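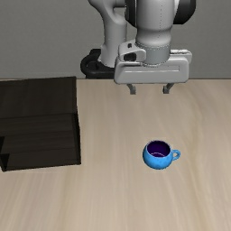 Imagen: Farnuron. Simulación por ordenador.

Dunstan, puesto de recogida de vajilla para comedores y salas de descanso

Referencia de catálogo: Dunstan 12

Dunstan es un puesto de trabajo con brazo robótico pensado para oficinas, residencias y comedores de empresa. Coge tazas y vasos de una mesa, los coloca en un estante y deja la superficie despejada para el turno siguiente. Lo fabrica Farnuron y lo instala Brerkia, que también se ocupa del mantenimiento.

La tarea se prepara primero en simulación. Con una mesa, una taza y un estante abierto por delante se definen los recorridos de la pinza antes de montar nada en el local del cliente. La pinza es de dos dedos y se abre lo suficiente para tomar una taza por el cuerpo o por el asa.

Qué cambia para el personal

En un comedor con mucho movimiento, recoger la vajilla suelta ocupa el final de cada turno. Con Dunstan, esa parte pasa al brazo y el personal se queda con lo que pide criterio: separar piezas desportilladas, reponer, atender la barra, limpiar derrames. El puesto no friega ni carga el lavavajillas. Alguien tiene que vaciar el estante cuando se llena, y conviene que esa tarea figure en el cuadrante desde el primer día.

Recomendamos hablar con la plantilla antes de la instalación. En el comedor de Sustden, el puesto funcionó las primeras semanas solo a partir de las cuatro de la tarde, con la sala casi vacía. Las camareras pidieron mover el estante al lado izquierdo de la mesa para no cruzarse con el brazo al pasar con bandejas, y así se quedó.

Formación

La formación dura 12 horas y se imparte en el propio centro, en horario laboral. Incluye parada y rearme, limpieza de los dedos, cambio de estante y alta de una taza nueva. No hace falta saber programar. Cada modelo de taza se da de alta una vez, desde la pantalla del puesto.

Datos técnicos

Peso máximo por pieza: 300 g
Pinza: dos dedos paralelos
Alta de un modelo nuevo de vajilla: 30 minutos
Revisión: cada 4000 ciclos
Superficie de trabajo: mesa plana, fija y sin mantel
Estante: abierto por delante, a la izquierda o a la derecha

Limitaciones

No apto para copas de tallo, platos apilados ni recipientes con líquido. Las piezas volcadas se dejan en su sitio y el puesto avisa con una señal luminosa.

Qué incluye

Brazo, pinza, armario de control, estante, pantalla, montaje y formación. La mesa la aporta el cliente; Brerkia comprueba las medidas en la visita previa.

Plazos y pedidos

Los pedidos confirmados antes de mayo se instalan en verano. Para solicitar presupuesto, indique el número de mesas, los turnos del comedor y los modelos de taza que utiliza.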